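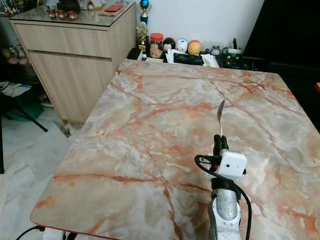 ## 4.2 Surface Pattern and the Visibility of Wear

**Figure 3.** Tabletop with a pink-and-white faux-marble pattern, rust-colored veining, and a thin reddish-brown edge band.

The survey recorded a marked preference for imitation stone among households that had bought a table within the previous two years. Patterns of the type shown in Figure 3 were named more often than plain white or wood-grain finishes, and the preference held in both study towns. In Usuvdale, where most furniture is bought new from a single retail district, respondents tended to describe the choice in terms of appearance. In Gostcombe, where secondhand sales are more common, they spoke more often of upkeep and of what the table might later be sold for.

Earlier work on domestic surfaces has treated pattern mainly as a matter of taste. The interviews suggest that this view is too narrow. Many respondents linked a veined or mottled surface with the ability to hide small scratches, crumbs, and water marks between cleanings. One household in Gostcombe had replaced a plain white table after a short period of use, stating that "every cup left a ring you could see from the door." The same household reported cleaning the new table less often, although it held the same number of meals there.

To examine this claim, 30 households were asked to keep a cleaning diary through October. Entries gave the time of each wiping, the product used, and the reason for it. Diaries were collected by Dineo Molefe and coded separately by two readers. Where the readers disagreed, the entry was discussed and a single code assigned. Entries that gave no reason were kept in the count of cleanings but left out of the analysis of motives.

Households with patterned tables recorded fewer cleanings prompted by visible marks. They did not record fewer cleanings tied to routine, such as wiping before the evening meal. The difference therefore lies in how dirt is noticed, while the habits that structure the day appear to be largely unaffected. Households with young children were an exception - they cleaned at similar rates whatever the surface, and several gave no reason beyond the presence of the child.

Edge treatment received less attention from respondents than had been expected. Few mentioned the banding or the shape of the corners until asked directly. Once the subject was raised, rounded corners were widely approved of, and contrasting bands drew mixed opinions. Some respondents considered a darker band to give the table a finished look; others felt that it dated the piece.

These results should be read with caution. The diaries relied on self-report, and the act of keeping one may have led some households to clean more than usual. Cortés raises the same concern in his earlier study of kitchen floors in Mandagi and recommends a second period of recording after a pause. Such a period was not possible within the present schedule, and it is left for later work.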